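Prenance Textbook Reuse Scheme
Interim progress report to the Evangelista Fund
Reporting period: second half of year one
Submitted 4/5/24

1. Purpose of this report

This report sets out progress on the Prenance scheme, under which students at Wernomthorpe College return used course books for resale or loan to later year groups. It covers returns, the book catalogue, payments to students and spending against the grant. It should be read with the first report, which described the setting up of the collection desk in the library entrance.

2. Returns and loans

The desk was open throughout the period except for one week of stocktaking. Returns were strongest in nursing, accounting and computing, and weakest in the humanities, where set texts tend to be cheap and students prefer to keep them. Loans were made under 17 course codes. The target in the grant agreement was lower, and we ask the Fund to agree a revised target for year two.

Forty-one titles were withdrawn because a new edition had been adopted. These could not be resold at a fair price and were offered free to students before being sent for recycling. Teaching departments have been asked to give notice of edition changes by August so that the desk does not buy in stock which is about to lose its value.

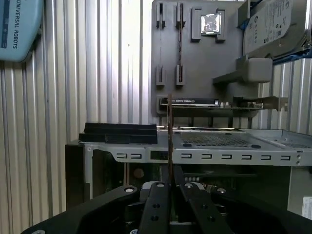 Computing books remain the most difficult part of the stock to manage. Hardware titles date quickly, and several departments list a text as required when only two or three chapters are used. The practical units also depend on a student having the book open beside the work, whether the task concerns a slim circuit card held upright or an open chassis of light grey sheet metal, and copies come back with more wear than those from lecture courses. The grading rules have been changed so that marked covers and light creasing no longer reduce the sum paid, provided that all pages are present and the binding is sound.

3. Catalogue and payments

The catalogue was moved to the Grumavura stock system during the period. The transfer took longer than planned. Records made before the scheme began held the ISBN in more than one format, and a number of paperback and hardback copies had been entered under the same line. These have been separated by hand.

Students are now paid by bank transfer. Cheques are still issued on request. Complaints about late payment fell after the change, and the three outstanding at the end of the period have since been settled.
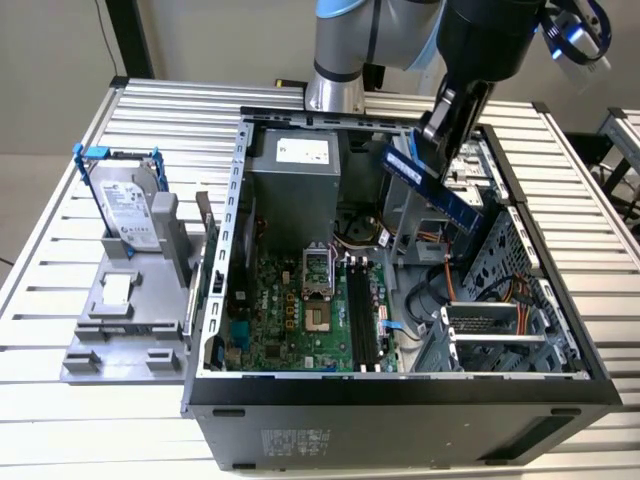
The search page still shows a title as available for a short time after the last copy has been reserved. The supplier has accepted that this is a fault and has agreed to correct it at no charge. Until then, desk staff confirm each reservation by email.

4. Spending

Spending is within budget. Shelving cost less than forecast and postage cost more, chiefly on account of students who had left the area and returned books by parcel. We request permission to move the shelving underspend to the postage line.

5. Next period

Work will centre on the start-of-year sale, an agreed list of set texts from each department, and a short survey of students who bought new copies when a used one was in stock. Draft survey questions are attached at Annex B.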